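Quick notes on sorting out a packing bench, typed up for the Flurilcombe lot who asked. We did ours at Limulcombe in January and its still standing, so. Not pretty but it works. Read it all through once before you move anything.

## What you need

- one table, solid, no wobble
- masking tape and a marker
- bins or crates, open topped, a few more than you think
- a tape measure
- a broom
- an hour with no phone calls. Two if your lot talk

Don't buy shelving yet. Everyone buys shelving first and then builds the bench round it.

## 1. Clear it. All of it

Everything off. On the floor if need be. Tape guns, the dead stapler, mugs, that pile of returns slips going back to last summer. Sweep underneath while you can get at it. Wipe the top down and let it dry before any tape goes on or it'll peel by dinner time.

Three heaps: used every day, used every week, other. "Other" leaves the room. Be harsh. We had 3 label printers and one worked.

## 2. Pick the spot

Corner is best if you've got one. Walls on two sides, so nothing rolls off the back and people can't cut through behind you. Long side facing the room. Leave enough gap at the front for a trolley and a person, both at once, measured with a real trolley. Morag Paterson measured ours with her arms and we had to shift the whole lot again on the Thursday.

Light matters more than you'd think. If your own shadow falls across the labels, turn the table or move the lamp. Check it morning and afternoon. 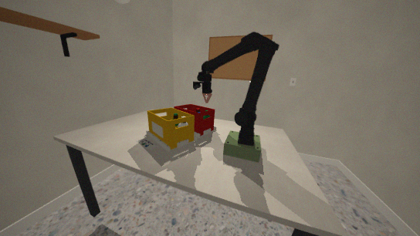
*Table pushed into the corner, walls on two sides.*

Check the height too. Stand at it, elbows bent, hands flat. If you're stooping, put blocks under the legs. If you've two people of very different heights, set it for the taller one and get a low step for the other. Bit of a faff but backs are backs.

## 3. Mark it up

Masking tape straight on the top. Don't draw on it. You will change your mind.

Work in one direction. Ours goes left to right: stuff in, check, wrap, box, label, out. Go the other way if your door's on the other side. What you can't do is have things come in and go out at the same end, that's how the Pollock order went back on the shelf twice.

Box size sets the zone size. Our biggest carton is 600 mm long so the boxing bit is that plus a hand either side. Label area can be tiny, 200 mm is plenty.

Write the zone names on the tape. Big capitals.

## 4. Bins

Open tops, low enough to see in from where you stand. No lids, ever. Lids get things put on them.

- one kind of thing per bin
- heavy stuff nearest your body
- colours if you can, but one colour means one job and stays that way
- a label on the front AND inside the bottom, so an empty bin still tells you what goes in it

You want to reach over the rim and straight down. If you have to tip a bin to find things it's too deep or too full, usually both. Fill to three quarters and stop.

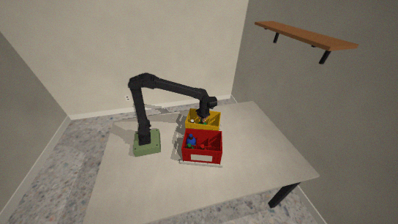

*Yellow bin, open top. Reach over and down.*

Refills go under the table, directly below the bin they feed. Top up at the end of the day, never mid order.

## 5. Try it

Pack 30 orders, real ones if you dare. Somebody watches and says nothing, just writes down every time the packer turns round, bends, walks off or swears. Then fix the thing with most marks against it. Only that one. Run it agian the next day.

Ours was scissors, believe it or not. Hung them on a string at the boxing end, sorted.

## 6. Keep it

Last person out clears the top. Everything off except the bins. Takes a couple of minutes. Tape that's lifting gets redone on Fridays.

If you use Akimon for picking lists, print in bench order, it's under sort options somewhere. Otherwise you'll be hopping up and down the table all day and blaming the bins.

## Bits people asked

**Two packers, one bench?** Works if the second one only does labels and out. Two people both wrapping, no.

**Fragile stuff?** Own bin, own colour, wrap kept beside it. Don't mix with the everyday wrap.

**Wheels on the table?** Tried it. Took them off.

**Where does the bin for rubbish go?** By your weaker hand, on the floor, bigger than you think.

Spare masking tape is in the top drawer by the back door if anyone from Flurilcombe is over to collect.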